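Workshop tips: benches, floors and cables in a shared room

Last updated 25th January

Many readers wrote to us after the page about tool drawers, and most of the letters asked for the same thing: how to arrange a room where two or more people work at the same time. I put together what we learned in our own workshop in Otley, plus some advice from people who have tried it in smaller places.

Start with the floor. Before you move any table, sweep the concrete and look for the low spots. Pour a cup of water and see where it goes. A bench leg standing in a low spot will rock forever, and a folded piece of cardboard is only good for a week. We use hard rubber pads, cut with a knife, and we write the thickness on the pad with a marker so it goes back to the same leg.

Tape is the cheapest tool you can buy for a floor. Mark where each bench stands and where people walk. Choose a dark tape on a light floor, press it down with a roller or the back of a spoon, and leave it one night before you walk on it. If a corner lifts, cut the corner round with scissors. Round corners stay down much longer than square ones.

For the passage between two benches, leave enough space that one person can stand up from a chair while another passes behind. Take a chair and try it. The number on paper always looks bigger than the real passage.

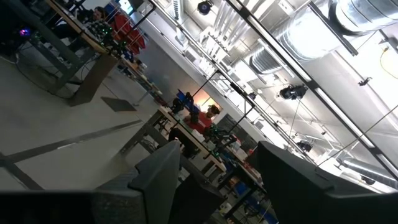

What is the best way to keep cables off the floor under a bench?

Screw a shallow tray or a row of large hooks under the back edge of the top, and put the power strip up there too. Then only one cable comes down to the wall, and you can run it along a leg with cloth ties. Plastic ties are stronger but you must cut them each time you change something, and you will change something.

If a cable must cross the floor, cross at a right angle to the walking path and cover it with a rubber cable cover. Don't put it under a mat. The mat hides the wear, and the cable gets flat in one place.

About the tops. Pale wood is pleasant to work on and small screws are easy to find on it, but it shows every stain. We oil ours in February, when the work is slow - two thin coats, with a day between them. For oil we like the Kalemau, which does not smell much. Wipe off all the extra after 18 minutes. If it stays longer it becomes sticky, and then you have to rub it with fine steel wool and begin again. Wet the oily cloths with water and dry them flat outside, never in a ball in the trash, they can catch fire.

Sand with 200 grit before oiling if the top is rough. Finer paper than this closes the wood too much and the oil stays on the surface.

Coats and jackets need their own place. On a bench they collect dust and sooner or later a sleeve pulls something down. A row of hooks by the door costs very little. Ours came from Conneely and have held winter coats without bending.

Tall stands, for lamps or anything else, should have one foot pointing in the direction of the weight. Hang a small bag of sand low on the pole if people walk near it.

Next page: Stoltuteo boxes for small parts, and which lids really close.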